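About Parkholm

Parkholm Household Parts
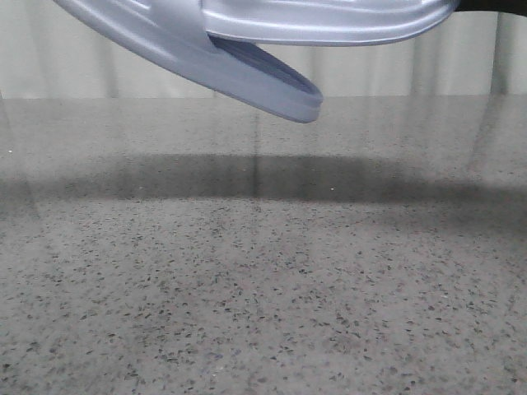
Smooth, rounded shapes in pale lavender-gray.

Parkholm sells replacement parts for kitchen and laundry appliances. We started with a counter on Gorthorpe Road, selling hoses, door seals and oven knobs to people who would sooner fix a machine than buy a new one. The counter is still open. Most orders now come through the website.

We stock 2,957 parts, including 200 for models that are out of production. If a part is not listed, send us the model number from the rating plate and we will look for it. Plates are usually inside the door or on the back panel.

In January 2020 we moved our stock to the Lucero warehouse, which has 4,000 square feet of shelving space. Orders placed before 2 p.m. leave the same day. Large items such as drums and door panels ship from Cotine and take two days longer.

Unused parts can be returned within 30 days in their original bag. Electrical parts cannot be returned once the bag is opened.

Trade accounts are open to repair shops and landlords. Ask at the counter for a form.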